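Kerkness Capture Glove Set, left and right
Item 242

Records hand motion for training robot hands. Each black glove has its cabling on the back, with a flat gray metal plate for position tracking. Wired, 200 Hz, 7 sizes. The wrist cable plugs into a Pulla hub, sold separately.

$3,390 per pair. Ships in April.
Fitting questions: Loubna Fawzy, Gonach sales desk
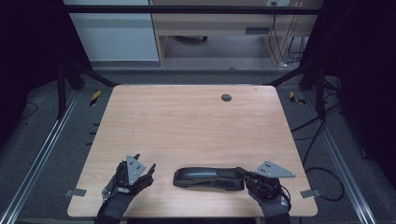 Both gloves in use at a table, right hand gripping a dark gray plastic part.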